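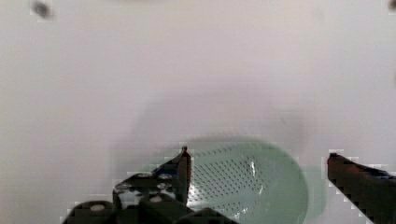 Griso is a collection of pictures of kitchen things on a white table, with a list of what the things are called. It was put together for sorting and naming work, mostly by people who want ordinary objects seen from several heights and sides. Light colours on a light table make up a good part of it. Close up, a green oval full of small holes in diagonal rows can have a white streak of glare right across the middle, and the label still has to be the same one it gets from further back. Anyone who only needs the names can skip to the object list.

Contents of the folder

pictures/ – 1531 pictures, in numbered subfolders
labels.csv – one line per labelled object
names.txt – the object names and the other words we accept for them
splits/ – train and held-out lists
CHANGES.txt – what moved between versions

The current version is 3. Versions 1 and 2 used a different names file and should not be mixed with it. If you have an old copy of labels.csv, delete it and take the new one, as the column order changed as well.

What is on the table

The objects are the sort found in a small kitchen, along with some food. Not every object is in every picture, and some show only at the edge. We label an object if a person can tell what it is without looking at the next picture in the folder.

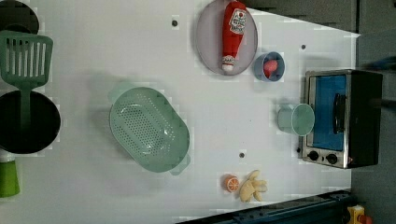
Names are kept short. Where two people on the labelling side used different words for one thing, names.txt gives the main name first and the others after it.

plate – the round one. Its colour shifts a good deal from picture to picture and has been put down as grey, lavender and pink. We stopped recording a colour for it in version 2.
ketchup bottle – red, with a white label. Use this name whether it is standing or lying down. Do not use "sauce" or "squeezy".
bowl – the small blue one. "Light" and "dark" blue are both accepted.
colander – the large green oval with holes in the base. "Strainer" is accepted, "sieve" is not.
cup – pale green. "Mug" is accepted, and so is "pot" in pictures where only the rounded sides show. See the note on this further down.
oven – the toaster oven. Label the whole body, with its door and knobs, as one object.
pan – black, round. Often only part of it is visible.
spatula – green, slotted, long handle.
orange – a slice or a half gets the same name.
banana – peeled or peel, see below.
strawberry – label only if the shape is clear. Otherwise use "food, red".

There is also a name "other", which should be used for anything in view that isn't on the list. It is not meant as a bin for hard cases. If you can't decide between two names on the list, put the first one and set the unsure column to 1.

Things lying on or in other things

This is the part people write to us about most. An object resting on a plate or sitting in a bowl gets its own line in labels.csv, and so does the plate or bowl. The column called "on" then gives the name of the object underneath. For the ketchup bottle across the plate it reads "plate". For fruit in the bowl it reads "bowl". If a thing is only next to another thing, or leaning on the front of it, leave the column empty.
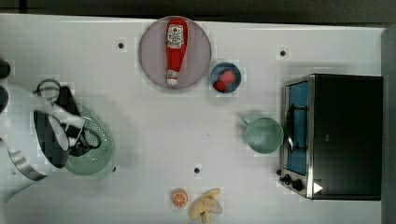
The column takes one name only. We tried two for a while (the object underneath and the object behind) and took the second one out again. It doubled the checking, and hardly anyone used it.

The outline of the bottom object is drawn as if the top object were not there. That means a plate is a full round even with a bottle lying over it. Rehema Lukumay wrote the drawing rules and they are kept in names.txt, under the list.

Known problems

The cup. It was called three different things in version 1. We have merged them, but a few lines with "pot" are still in the held-out list and will stay there until the next version.

The banana. In names.txt the peeled fruit and the peel share one name. This was a mistake in our view, but changing it would break the splits, so for now it stands. Filter on the note column if you need them apart.

Colour. Pale greens are recorded as mint, sage, lime or just green depending on who did the labelling. Treat them all as green. If your work depends on exact colour, use the pictures and ignore our column.

Dark spots on the table. There are small dark holes or dots in the tabletop. They are not crumbs or objects and should not be labelled. A first pass had 800 lines for them, all since removed. If you come across one we missed, please send the line number.

Labels and print. The writing on the ketchup label is too small to read in many pictures. We do not transcribe any print, here or on the oven.

Splits

The held-out list has 1234 lines of labels. It was picked by subfolder, so pictures from one sitting never fall on both sides. Please keep it that way if you make your own split – the layouts within a sitting are close to each other and scores go up for no good reason when they are mixed.

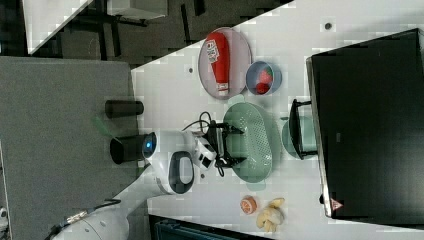 Colander in the middle of the table, halved orange and banana peel below it.

Related sets

Storkach uses the same names file with cupboard and shelf items added. Kombo is older, has no food in it, and calls the colander a "drainer". There is a small script in the Kombo folder that swaps the names over. It handles the main names and leaves the notes alone.

Reporting mistakes

Send the subfolder number, the picture number and the line in labels.csv. A sentence on what is wrong is enough. We go through the reports in November and fix the labels in one go. Missing objects are more useful to hear about than outlines that are a little off.

Credits

Object list and layouts: Dalva Damasceno. Drawing rules and checking: Rehema Lukumay. The set is looked after from the Grirville office. You may use and share it for research and teaching, with the name Griso and the version number given somewhere in your work.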